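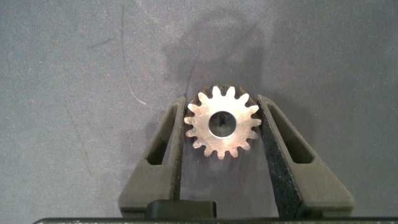 小直齿轮端面,孔口那圈倒角又细又亮。

2024年9月26日 工作间记录

今天整天都在弄齿轮,弄得很过瘾,趁手上还有油味先记下来。

起因是Menon那台演示用的减速箱。12月要拿出去给人摇着玩,箱体和轴上个月就齐了,齿轮一直没定。柜子里646号抽屉有一批小直齿轮,是很早以前从Sovidance进的,标签掉了,只剩半张发货单,材料那一栏糊成一团。我原来一直想重新订,今天把抽屉拉出来倒在绒布上一看,哎呀,这么好看的东西放在这儿吃灰!齿廓是正经的渐开线,齿顶圆圆的,齿根也收得干净,端面是一整片平的,没有减重孔,没有凸台。决定了,就用它们。

先说颜色,今天跟这个较了半天劲。同一批东西,在窗边看是银的,稍微转一下就泛出一点粉,齿顶那一圈有时候又深得像青铜。第一反应是铜合金,可端面的反光又太白。磁铁试了一只,不吸,那就排除了普通碳钢。剩下的可能还不少:白铜、某种浅色的青铜、不锈钢里不导磁的那几种、表面有镀层的黄铜。单凭眼睛我不敢写死,以后谁翻到这一页,请不要把"粉色"两个字当成材料结论。光线占了很大一份,周围放什么东西也占一份,我穿件红衣服凑过去它都能更粉。

密度倒是可以测。打算用吊重法:先在空气里称,再用细线吊着浸到水里称,两个读数一减就有体积。零件太小,气泡是大敌,齿沟里最爱藏泡,水里要滴一点洗洁精,拿毛笔把每条沟刷一遍再读数。天平今天被隔壁借去了,没做成,留给下次。

清洗

老油干成了膜,黄褐色,指甲能刮动。做法:

煤油泡一夜太慢,改用温水加中性清洗剂,浸二十分钟。
软毛牙刷顺着齿沟刷,换水再刷。
孔里用棉签,棉签要捻着走,直着捅会把毛留在孔口。
酒精过一遍,吹干,放在无绒纸上。

别用钢丝刷。我知道有人手痒,我自己也痒。钢丝刷一上去,齿面上那种细细的加工痕就被盖掉了,以后想判断它是滚出来的还是别的办法做的,就没有依据。铜丝刷也先别碰,颜色会蹭上去,本来就说不清的颜色更说不清了。

刷完第一只拿到灯底下看,真的高兴。端面上有很淡的刀纹,一圈一圈的,要斜着光才出来。孔口倒角很窄,亮得像画了一道线。这种地方最见功夫,倒角宽窄匀不匀,一眼就知道装夹的时候正不正。

毛刺

有几只端面外缘能摸到毛刺,都在同一侧,应该是出刀那一侧。处理办法是把220目的砂纸用双面胶贴在平板上,齿轮端面朝下,走八字,手指压力放轻,三四下就拿起来看。看什么呢,看齿顶边缘那条亮线断不断。亮线连起来就停手。再往下磨,厚度就开始变了,一套齿轮里有一只比别的薄,装上去轴向窜动会很烦人。

齿沟里的毛刺用竹签削成楔形,蘸一点研磨膏推。竹签比油石好使,它会自己磨成齿沟的形状,越推越合,这个手感太舒服了,建议每个人都试一次。推完一定要重新清洗,研磨膏留在齿面上,跑起来就是自己磨自己。

量尺寸

孔径用针规,通规要能靠自重滑下去,止规要在口上停住。急着量的时候容易拿卡尺内爪去量,小孔用内爪会量小,爪子本身有厚度,这个错误我在旧本子第106页犯过一次,还把轴给车细了,写在这里提醒自己。

齿部量公法线。跨几个齿要按齿数查表,查完先用铅笔在端面上做记号,转着换三个位置各量一回。三次读数差得大,要先怀疑有毛刺或者脏东西,洗了再量,别急着判废。

跳动是把齿轮套在小锥度芯轴上,两顶尖支着,齿沟里放一根量棒,表头压在量棒上,逐沟转。这个活儿很安静,表针一抖一抖的,我很喜欢。要注意量棒每次都落到底,轻轻搓一下再读。端面跳动顺手也打了,表头压在靠近齿根的那一圈上,离中心越远越能看出歪。

对照用的是533号图纸。图上孔的公差写得比较严,外圆反而松,这很合理,外圆又不参与啮合,顶隙够就行。新来的同事常常盯着外径看,觉得外径准了齿轮就准了,其实该盯的是孔和齿面之间的关系。孔偏了,齿再漂亮也会一紧一松。

听声音

我发明了一个没什么科学道理但很管用的办法:两只齿轮各套一根光轴,手里捏着啮合,慢慢转,贴着耳朵听。好的那对是一种很匀的沙沙声,有毛刺的会"嗒"一下,而且每转一圈在同一个地方嗒。用记号笔点在那个齿上,回去竹签推两下,再听,嗒声没了。今天这样救回来好几只,每救一只都想喊人来听。

中心距先别夹死。用Odivby那块可调板,一边的轴座能推着走,慢慢靠拢,找到转起来又顺、反向时空程又不大的位置,锁紧,再用量块把距离反测出来。算出来的中心距和推出来的差一点点,我倾向于相信计算值,然后回头找差在哪儿,多数时候是轴座下面有碎屑。

拿取和摆放

这种小齿轮最怕磕齿。平放的时候端面着桌,叠着放会互相划端面。立着放会滚,滚到地上就是一个齿崩角。要看端面的时候,夹住外圆左右两边就行,两边力量一样,中间的孔完全露出来,对光看孔壁很方便。夹的时候不要让硬的钢口直接接触齿顶,塑料的、木头的、包了皮的都好,力气够它不掉下来就可以了。

还有,手汗。洗干净的齿轮用光手拿,过几天就是一枚清清楚楚的指纹,还是棕色的。戴丁腈手套,或者捏着无绒纸拿。我今天前半段戴了后半段忘了,被自己气笑。
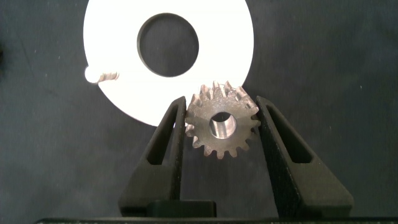 齿轮洗干净以后,可以直接装箱试转吗?

先上一层薄油再装。干着转几圈来听声音问题不大,要带负载就得有润滑,齿面加油以后把多余的擦掉,留一层看着发亮的膜就够。

油的事接着写几句。手边有两种,稀的钟表油和Golex的半流体脂。演示箱是敞开的,小朋友会把手伸过来,我倾向用脂,不会甩出来。可脂太多了声音就闷,摇起来手感发黏,那种轻快劲儿全没了。试了一下折中的办法:脂挤在纸上,用平头毛笔蘸薄薄一层,只刷在主动轮的齿面上,空转让它自己带过去。第一遍刷多了,两边端面挤出来一圈,擦掉。第二遍刚刚好,转起来声音低下去了,手感还是活的。

轴孔配合也试了。设计是紧配加一点厌氧胶,胶只点在轴上,不点在孔里,推进去的时候多余的胶会被孔口倒角刮出来,停在外面,好擦。要是点在孔里,胶会被轴往前推,推到另一头去粘住垫圈。先用废轴练一次,方向要正,推到一半发现歪了就退出来重来,别想着用力矫正。厌氧胶碰到某些金属固化很慢,我们这批材料没确定,所以今天留了一只样件搁着,下次来扭一扭看。

分拣

按状态分了四盒:

一盒,齿面完好,孔合格,可以直接进Menon。
二盒,齿面好,孔偏大,留着做惰轮,可以镶衬套。
三盒,有轻微磕碰,修过,声音合格,当备件。
四盒,崩角或者孔伤了,做教具。

四盒我其实最舍不得。崩掉的那个角断口很新鲜,放大镜下能看到晶粒,给学徒讲受力从哪里走,拿这一只比画半天黑板都强。千万别当废料倒了,盒盖上我写了大字。

盒子里垫的是裁好的毛毡,每只一个坑。毛毡先用胶带粘过一遍,去浮毛。之前没粘,毛全跑到齿沟里,等于白洗。

没弄清楚的

齿顶的颜色为什么看上去比端面深。两种猜想:一是加工方式不一样,齿顶是外圆面,纹路方向和端面不同,反光就不同;二是有过镀层或者热处理的颜色,端面后来又精加工过,颜色去掉了。区分办法应该是找四盒里一只崩角的,横着剖开,抛光了看边缘有没有一层。这个我想自己做,谁也别抢!

压力角还没核。暂时按二十度算公法线,数值对得上,可是对得上的组合不止一个。最好拿一条已知的齿条去咬,塞一层红丹看接触印。红丹快见底了,记在采购单上。

还有那半张发货单,我夹在抽屉底板下面了,字迹也许侧光能读出来一点。Sovidance那边有没有旧目录也值得写封信问问,哪怕只问到材料牌号,今天这一堆猜测就能划掉一大半。

下次要做

天平拿回来,做吊重法测密度。
厌氧胶样件扭一下,记结果。
二盒的孔径逐只写在盒盖内侧。
可调板的轴座底面用油石轻轻推一遍,今天擦出来的碎屑有点多。
竹签多削一把,粗细各一半,放在笔筒里,别再拿去挑胶水了。

补一条:关灯前又把洗好的那对捏着转了一会儿,沙沙沙的,特别匀。等箱子装起来,第一个摇把手的人得是我。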